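Re: Rear damper travel sensor, which ratio goes in the file?
2019-04-30

Ruth Guzmán wrote:
> The Drisel logger wants one number for the damper. I measured 20 mm
> at the wheel and less at the shaft. Do I enter the ratio at
> ride height or an average over the stroke?

Enter neither. The logger accepts a table, and a rising-rate linkage needs one. With a single value the wheel position is correct at one point only, and the velocity histogram is skewed in bump.

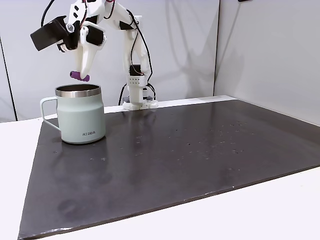

Take the spring off, jack the upright in even steps and write down the sensor voltage at each step. Do it once going up and once coming down. If the two columns differ, there is play in the rod ends - fix that first.

My raw counts were 608 at full droop and 1796 at full bump, with 672 at the first step above droop. The Sydorenko bracket flexes, so bolt it to the tube.

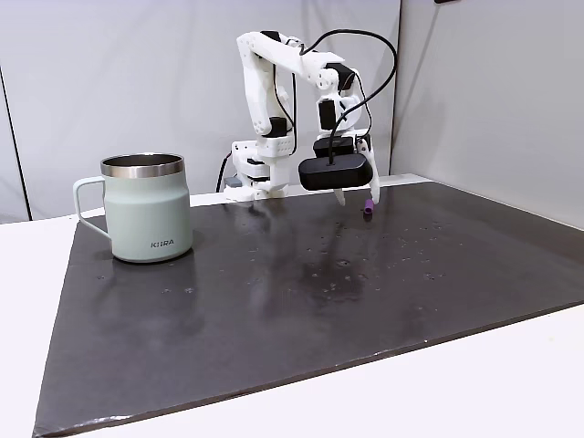

Valter Hovland

P.S. Zero the sensor with the car on its wheels and the driver in. The Flerkemov export drops the sign on droop travel, so check the first lap by eye.

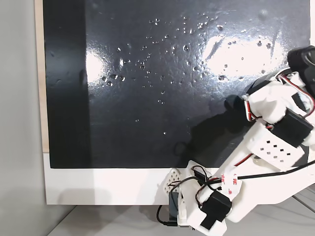 List notes

Reply below the quoted text and trim it. Log files go in the Jiradeo folder, not in attachments.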